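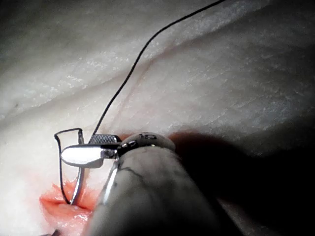
Needle driver beside a small incision.

Hernia repair - wait for public or pay the gap?
Posted in Health and Money, August 2025

oltcombe_dad
I've got an inguinal hernia on the right side. GP referred me to the public clinic at Oltcombe and the letter says 174 days for category 3. The private quote is $2,779 out of pocket after the fund pays its share. Keyhole either way. It aches by the afternoon but I can still work. Would you wait?

Kinoshita Flats
Depends what your work is. I was at a desk and waited. It didn't get any worse and I paid nothing.

oltcombe_dad
Warehouse, so lifting most of the day.

ShinjiSugawara
Then I'd pay. I did the same job at Arnico and had mine done privately. I was on light duties for weeks before the op and lost the overtime, so waiting isn't free either.
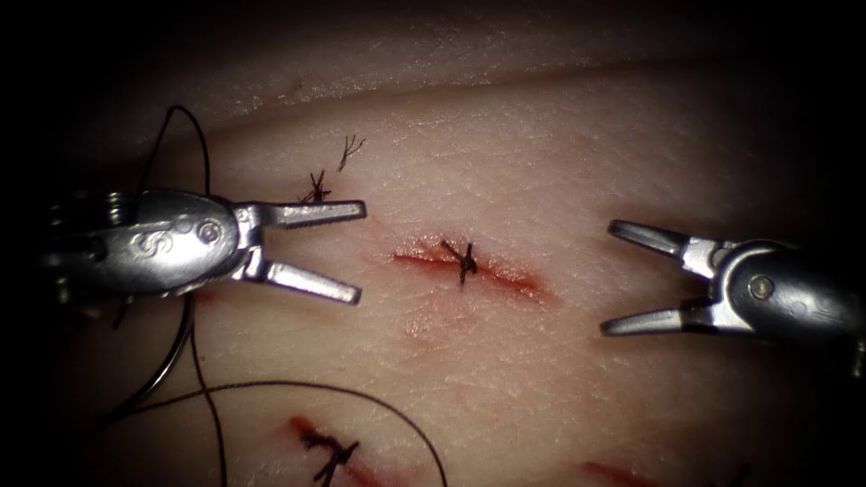
The other thing is to ask what the quote covers. Mine was the surgeon only, and the anaesthetist billed separately. Get both in writing, with item numbers, then ring your fund and read the numbers out to them.

Kinoshita Flats
I don't agree that lifting means you have to pay. Ask the GP to write to the clinic about your work and the pain. My brother-in-law got moved up a category that way.

ShinjiSugawara
He might have. Plenty don't. I wouldn't plan my leave on it.

hwada
Practice nurse here, general comments only. If the lump goes hard, won't push back in, or you start vomiting, go to emergency that day whatever list you're on.

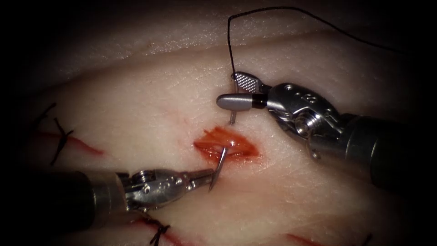
For afterwards, ask the surgeon when you can drive and when you can lift, and get the lifting limit as a figure in kilos. "Take it easy" is no use to an employer. Start on fibre before the operation too - straining is what most people complain about.
Hinata Wada

Kinoshita Flats
Second the fibre. I was back at my desk after 12 days and walking the dog by day 13, slowly.

oltcombe_dad
Thanks all. Rang the rooms and the anaesthetist is extra, so the quote was short. I've asked the GP for the letter and I'll hold off paying until I hear back from the clinic.

ShinjiSugawara
Fair enough. Ask the rooms how long they'll keep the quote open.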